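Kandon lake to get boat landing, walking trail before August

The district tourism office has approved a plan to open the eastern shore of Lake Kavik to day visitors, with a boat landing, a parking lot and a walking trail to be finished before August.

The shore is reached by a gravel road from Kandon and has no public facilities at present. Under the plan, the last 3 kilometers of the road will be paved and a landing built for 70 small boats. The trail will follow the old dike north as far as the Grudska inlet, where a bird blind is to be put up.

Entry will be limited to 300 visitors a day in the first season. The limit does not apply to residents of Kandon or to fishermen who hold a lake permit. Motorboats will stay banned in the inlet during nesting.

The office said families living near the shore may apply for a license to rent out rooms. Applicants must pass a fire inspection and pay a fee of 2000, which covers the first two years. Licensed houses will be listed on a board at the landing.

Bids for the road work have been received and the contract has gone to Becerra, a construction company that also built the bridge below the dam. Work starts once the water level drops.
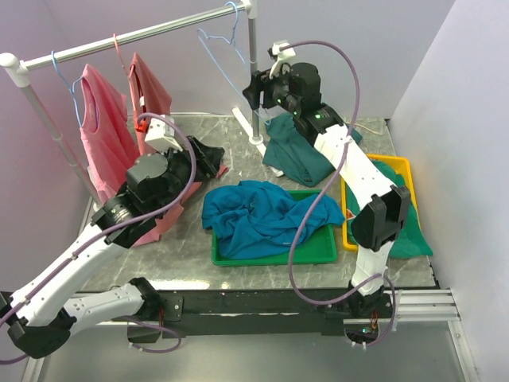 Residents at a public meeting in Kandon asked for the daily limit to be lowered, saying the road is too narrow for buses and that the trail passes close to grazing land. The office said it would review the number after the first season.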